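The Cloth by the Sink

When I moved into my flat, my aunt Loan Khổng gave me two presents. One was a rice cooker, which everybody expected. The other was a bundle of kitchen cloths tied with a string, and I remember I was a little disappointed. I was 26 and I wanted glasses, or a good knife.

The rice cooker broke after 7 months. The cloths are still in my drawer.

I have thought about them often this spring, when I visited people at home for this magazine and asked to see what they use to dry and wipe. It is a strange question to ask at a door. Most people laughed first and then opened a drawer, and after that they talked for a long time. A cloth is handled more times in a day than almost anything else in the kitchen, but we seldom choose it with care. We take the one which is near the till.

Bảo Tô chooses with care. He mends and sews household linen in a small workshop called Nendeo, on the upper floor of the old Huỳnh building, and he has strong opinions about edges. "The middle of a cloth can be thin and still do its work," he told me. "When the edge opens, you have only threads." He likes an overlocked hem, where the thread loops over the raw border, and he likes it better when there is a second line of plain stitching a little inside.

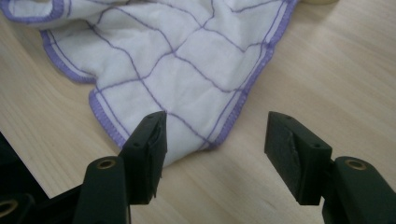 Page last changed: June

The cloth on the table is white and slightly fuzzy, with thin lavender-purple lines stitched across it in both diagonals. Its hem is a thick band of purple thread, and the straight line that Bảo speaks about runs along the inside. I like how the lines bend when the cloth is bunched up. On a shop shelf, folded flat, such a pattern looks rather strict.

Does a coloured hem have any use? In my aunt's house it has. Purple is for the table, green is for the dishes, and the floor has an old grey one that must never come into the kitchen. I broke this rule once as a child and I did not do it again.

About washing, people did not agree at all. Loan boils hers in a pot on Brondano Street, with the window open, as her mother did. Bảo puts his in the machine at 60 degrees with no softener, and he hangs them by the corner. One woman in his building told me she washes hers by hand every evening at the sink, while the radio is on, and that she would miss it if she stopped.

How many does a household need? Bảo says 7, one for each day, and my aunt says this is a number for people with no children. I live alone and I keep 4 in use. The rest wait in the drawer, still tied with the string.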